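2024年8月17日 周六 工作间记录

上午只有我和Younes在。先把昨天没写完的补上。

面种Ibarra还是老毛病，喂完以后长得慢，酸味倒是很足。昨天下午喂的那一罐，今早开盖，表面有一层细泡，边上已经往下塌了一点，说明顶点是在半夜过的。Chiamaka上周建议把喂养比例里的水减一点，做成偏硬的种，我照做了两次，酸味收了一些，香气也往奶味那边走。罐子上的旧标签还没换，写的还是原来的比例，看的人注意，以我这本为准。

另一个种Billow没有问题，涨得高，味道淡，适合做吐司和软的小餐包。两个种放在同一层架子上，盖子颜色一样，前天Pascual拿错过一次。我用胶带在Billow的盖子上贴了一道。以后谁换罐子，请把胶带一起换过去。

今天要做的是乡村面包的水合对照。面粉是Odach的新批次，跟上一批比，手感明显更干，同样的水量下去，揉出来偏紧，盆底容易剩干粉。上周用老配方做的那炉，切开以后组织密，底部有一条压实的带子，Celeste说像没醒够，我觉得一半是水不够，一半是整形的时候收得太狠。今天就只动水，别的都不改。

分成两组。甲组按老配方，乙组每公斤粉多加10克水。改动很小，我知道，但先看方向。两组都用Ibarra，种量一样，盐最后放。每组做两个面包，一共四个，同一炉进。

自我分解的时间两组一样。甲组混完以后表面粗，扯开有断茬。乙组稍微顺一点，手按下去回得慢。加种以后差别变小，到第一次折叠的时候，我把盆转过来让Younes盲摸，他选对了，说乙组“松一口气的感觉”。这话没法记成数据，先写在这里。

折叠做了四次。第三次之后甲组已经立得住，乙组还在往外摊，所以给乙组多等了一会儿才折第四次。严格说这就不算只动一个变量了，下次要么都等，要么都不等。

量具的事顺便说一下。Shoshana提过几次，台上的东西要用完归位，杯子和砧板尤其，不然分割的时候腾不出地方。我同意。砧板洗完要立起来晾，平放的话底面总是潮的，时间长了会翘。杯子只用来舀和倒，不要拿它当量杯，水一律上秤称。
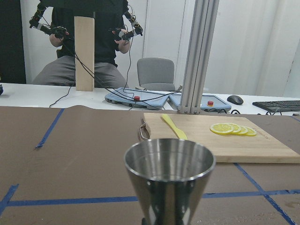 台面：不锈钢锥形杯，后面是浅色木砧板。

主发酵结束的判断，还是看侧面的气泡和晃盆时的抖动，不看表。墙上贴的时间表是冬天写的，现在这个天气照着走一定过。甲组先到，乙组晚一点。分割的时候乙组粘刮板，撒粉撒得比平时多，预整形以后松弛，摊得也比甲组开。最后整形两组都收得轻，尤其底下的封口，捏住就停，没有再往回拖着绷。

藤篮不够，少一个，借了隔壁Rinach那边的，他们的篮子浅一些，我放了甲组的一个面团进去。后面看高度的时候，这一个不能跟别的比。用完要还，篮子里的粉刷干净，不要水洗。

冷藏没有做，今天直接室温二发后入炉。本来计划放过夜，但冰箱下层温度这两天不稳，早上摸着出风口那边的盒子有冰碴，靠门的又不怎么凉。已经跟Pascual说了，他下周一找人来看。在修好之前，需要过夜的面团请放上层，靠里，不要堵风口。

烘烤：石板预热足，入炉给蒸汽，8分钟的时候补了一次。这一步是按Celeste的习惯来的，我自己以前只给一次。四个的表皮都比上周亮，裂口也开得干净，所以补蒸汽可能是有用的，不过今天四个都补了，看不出对照。下次可以单独试。

出炉后的情况：

甲组，深篮那个：高，裂口开得大，右边有一处爆得偏了，是我割的时候刀走浅了。底部敲着声音正。
甲组，浅篮那个：宽，不作比较。
乙组两个：比甲组深篮那个略矮，外形圆一些，颜色差不多。其中一个底下有一道小口子，是封口没捏牢，跟水没有关系。

放凉以后切开。甲组的组织比上周好，但靠底那条压实的带子还在，只是变窄了。水没变它也变窄，说明整形收得轻确实起了作用，这跟我上周的猜测对得上。乙组基本看不到带子，孔洞不均匀，大的偏上，嚼起来更湿润。Younes喜欢乙组，我也偏向乙组，但是抹黄油会漏，做三明治的话甲组更合适。

酸度两组尝不出差别。皮的厚度也尝不出差别。

要是只看今天，Odach这一批粉应该加水，10克是够看出变化的，还能不能再往上，要再试。乙组分割时粘成那样，再加就得改手法，预整形可能要分两次。Chiamaka对高水量比我熟，等她回来请她来带一次。

给下一个用工作间的人：
Ibarra已经喂过，按硬种喂的，放在架子左边，不要再喂。
Odach的粉开了一袋，袋口夹好了，先用这袋。
盐罐快见底，新盐在柜子下面那格，倒之前先把罐子擦干。
大盆有2个泡在水槽里，面糊干了不好洗，我下午走之前会洗掉，如果还在那里就是我忘了。

剩下的甲组面包切片放在纸袋里，要吃自己拿。乙组留了半个，我想看明天的老化情况，别动。

下午补：秤的电池换过了，校了零，用砝码压了一遍，读数没问题。早上称盐的时候它跳过一次，当时重称了，所以两组的盐量可信。旧电池放在门口的回收盒里。

下次：两组都用乙组的水量，一组补蒸汽，一组不补。折叠间隔写死，不许临时等。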